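NOTES - dubbing talk, film society, 14 min slot incl. questions so MOVE

Open cold. Play the clip twice, no intro. First in the original, then the dub. Don't say what to listen for. Wait for somebody to laugh.

Then: the film is Rikska. Released in six languages on one day. Same picture, same cuts, six sets of voices. Who here saw the one they think they saw?

Hello, thanks for having me etc. Keep short.

WHAT I DO
- adapt dialogue at Gedel, dubbing house, nine years
- don't translate. Get a rough translation, then rewrite till it fits the mouths
- 61 scenes with dialogue in Rikska. Song lyrics are a seperate job, separate money, don't get into it unless asked

Lip sync bit. P, B, M close the lips. Audience forgives nearly everything else. Close-up on a B and no B in your line, people feel it even if they can't say why. Do the "maybe / probably" demo. Get them to say it to the person next to them. 30 seconds max, last time it ran on and on.

Wide shots - freedom. Back of head - total freedom. Directors who shoot over the shoulder are my favorite directors. (pause, this usually gets something)

THE BIG RELEASE QUESTION
Used to be a film opened at home, dubs came months later if it did well. Now everything on the same day. Means we work on a cut that isn't locked. Rikska, reel four changed after we'd recorded it. Hero's speech at the river got shorter by a third. Actor was already off on another job. We rebuilt it from alternate takes. You can hear the join if you know. I know.

Ruddock is the other case. Small film, one dub, no star voice. Took our time, lead actor did his own second language. Accent is all over the place and it's still the better dub. Say why: he knew what the scene was for.

Star voices - careful here. Fans want the face and the voice to match up from film to film. Producers want a name for the poster. These aren't the same thing. The Jivitard trilogy changed its lead voice between part one and part two and the fans were furious. 500 letters to the distributor, on paper. Read out the polite one.

If short on time skip to ROOM TONE.

ROOM TONE / small sounds
Dialogue comes off, and everything under it comes off too. Footsteps, cloth, a chair. All has to be put back. Foley people do it, they never get asked to give talks, should invite them.
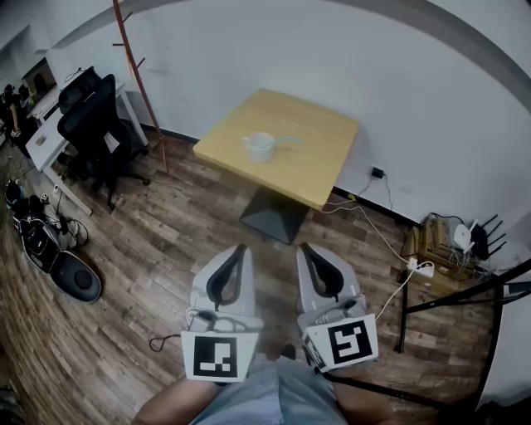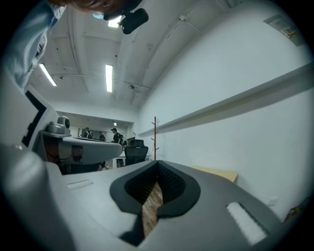 Slide up, carry on talking. Effects track arrives from production with holes in it and somebody has to fill them before the mix. In Ruddock the whole breakup is two people not touching their drinks, hardly a line in it. Ask the room what they'd record for a white cup on a square table like the one in the first picture, with nobody talking. Take three answers. Then: the handle, the cup coming down, the sleeve on the table edge. Each one done four or five times with different weight. Original had all that under the actors' voices, so in the dub it was gone, and the scene played as if behind glass. We put it back at the very end, one evening, and it was a different scene.

Play before/after. CHECK THE VOLUME, it was way too low in September.

Questions people ask
- subtitles or dubs? Both. Don't get drawn in.
- do actors mind? Some. Some ask to hear it, some would rather not know
- machine voices? Yes we get offered them. Crowd scenes so far. Say what I think, breifly, then take the next one
- swearing. Every language has a different ladder. Use the river speech, clean version if there are kids in

Finish on the Ruddock last scene, dubbed, lights down. No talking over it. Leave laptop plugged in or it sleeps mid clip.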